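Drarbridge Community Choir
Minutes of the October planning meeting

Start: 7:10 p.m. Kristóf Hegedűs in the chair. Minutes of the last meeting read and accepted with one spelling fix (Szénási, two accents!).

1. Winter concert
Kristóf has the program down to 14 pieces and played us bits of the new ones. The Szénási lullaby is gorgeous and everyone wants it in. The altos asked for it a half step lower; Kristóf will try it both ways at the next rehearsal. The running order stays open until the soloists are picked.

2. Tickets
Wonderful news here: 164 sold already, and the posters haven't even gone up. The hall seats 195, so we talked about adding a matinee. Agreed to ask the hall for a price and decide by email.

3. Money
Balance stands at $1044 after paying for the sheet music. Tastitari Bakery has offered cookies for the intermission again (thank you, thank you). Motion to spend up to $90 on new folders. Carried, 3 against, who would like to keep the old green ones.

4. Spring trip
Rirnance has invited us to sing at its May festival. Lots of excitement, and a long talk about bus or carpool. Those who went last time remember the hills and voted bus. Kristóf will write back to say yes and ask how long our set can be.

5. New singers
Five people came to the open rehearsal and four want to stay, two of them tenors! Buddies to be paired up before the next rehearsal. Name tags for everyone, old members too.

6. Any other business
Lost property: one gray scarf, one pitch pipe. Please bring your own mug. Meeting closed 8:35 p.m. 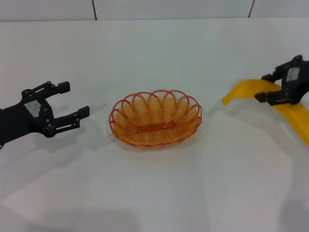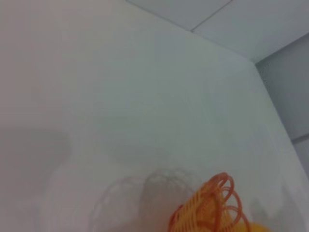
White tabletop (first photo); pale white surface and light gray tiles (second photo).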